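Leave the Old Path Alone, Mostly

Every few years somebody decides a path needs to be "activated." The latest is the straight one out past Govska, and the proposal from Segers would widen it, light it, and lay 38 benches beside a surface called Skikent. I've read all 54 pages. I still don't know what problem the benches solve.

I'll grant the obvious. The asphalt is in poor shape in places, crumbled into chips and grit, and anyone pushing a stroller has a right to complain.
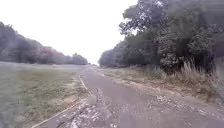
So does the path need work at all? It needs patching where the surface has broken up, and a sweep along the margins a couple of times a year.

That would be a small job, and small jobs don't come with a launch event. Harvey McIntyre, who wrote the introduction to the proposal, calls the route "underperforming." I walk it most mornings before eight and I have never felt let down by its performance. It goes straight. There are trees and there is grass, and the far end takes its time arriving.
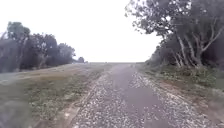 Asphalt with pale stones on both sides, and the grass bank to the left.

The plan's loose talk about "untidy edges" bothers me most. Gravel along the side of a path is a perfectly decent edge. Water has somewhere to go. Replace it with a hard shoulder and I suspect we'll be reading a drainage report by December.

Piroska Lengyel has argued in the newsletter that people stay away in the evenings for lack of lighting, and she may be right. I'd like to see it tested before we pay for it. Put up a few lamps at the Zodska end, leave them for a winter, and ask the people who use it.
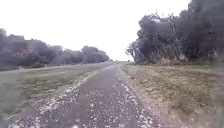 As for Skikent, the brochure promises it will last 30 years. Maybe. The old asphalt presumably came with a promise too, and I'd want to know who pays when the new stuff starts coming apart. Page 54 has a paragraph on maintenance. It says maintenance will be "considered."

Consider it now, please, and send me the bill for a load of asphalt and a man with a roller.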